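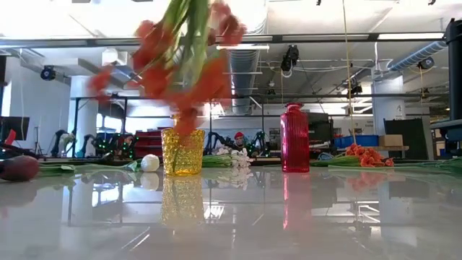
Do pennies, sugar, aspirin etc. do anything for cut tulips?

Posted by wrenfield_3 in Home & Garden > Cut Flowers

Every August I swear I'll stop reading flower tips and every spring I'm back at it. I buy tulips from the market in Camargo when they're in season and they last me five days, six if I'm lucky. Then they flop over the side of the vase and drop everything on the table.

So far I've been told to use a penny, a crushed aspirin, a spoon of sugar, lemon-lime soda, vodka, and a pin stuck through the stem right under the bloom. My sister-in-law swears by the penny. I asked her if she'd ever tried a bunch without one and she looked at me like I'd insulted her mother. There's also a powder called Tisano that the garden center sells next to the register, and the label says it "doubles vase life." Doubles it from what?

Has anyone compared any of this stuff side by side? I don't need to hear that your grandmother did it.

3 replies

clayandcompost
Member, 3,378 posts

I have, in a small way, so take it for what it's worth. Two bunches from the same bucket, same kind of jar, same windowsill. One got plain tap water and the other got a penny. They quit on the same morning. I did it again with aspirin and the aspirin ones went a day sooner, but one day with one bunch proves nothing and I wouldn't tell anybody aspirin is bad on the strength of it.

The penny story is supposed to be about copper keeping bacteria down. Pennies made now are mostly zinc with a thin copper skin, and very little of that is going to end up in the water. Sugar does feed the flower, but it feeds the bacteria too, so on its own you get cloudy water faster. The packets from the florist have sugar plus something acidic plus something to slow the bacteria. Those make some sense to me. Whether they do much for tulips in particular, I have doubts.

What I do now:
Buy them closed, with just a bit of color showing.
Cut an inch off the bottom with a sharp knife.
Strip any leaf that would sit under the water.
Keep the water shallow, three inches or so, and change it every other day.
Keep them out of the sun and away from the fruit bowl.

I get a week out of that most of the time. The flopping you can't do much about. Tulips keep growing after they're cut and they lean toward the light. A taller vase with a narrow neck holds them up better than a short wide one.

trurberg_gal
New member

Penny works!! Been doing it for years and mine always look great. Also put them in the fridge at night. My neighbor in Trurberg uses vodka but I think that's a waste of vodka

old_clatosach_road
Member, 16 posts

I worked the back room of a flower wholesaler for a while and I'm going to be a wet blanket. How long your tulips last was mostly settled before you paid for them. If they sat in a warm truck, or stood in a bucket out front of the store all afternoon, no powder is going to fix it. Squeaky leaves when you rub two together is a decent sign they're fresh. Limp yellow leaves, leave them there.

On "doubles vase life," I'd want to know what they were up against. If it's clean powder water versus a dirty vase that never got changed, sure, I could double it too. Wash the vase with dish soap and a bottle brush before every bunch, and get down into the corners if it has any. We went through 1,000 stems on a busy morning and the buckets got scrubbed every single time. The boss was cheap about everything except bleach.

The pin through the neck I've never seen do anything except put a hole in a tulip. And don't put them in with fresh-cut daffodils, the sap is hard on them. Let the daffodils stand in their own water overnight first, then don't recut them when you move them over.

wrenfield_3 (original poster)

Thanks. Skipping the Tisano. I'm going to do two jars next time, one with the penny, and my sister-in-law can come over and look at them herself.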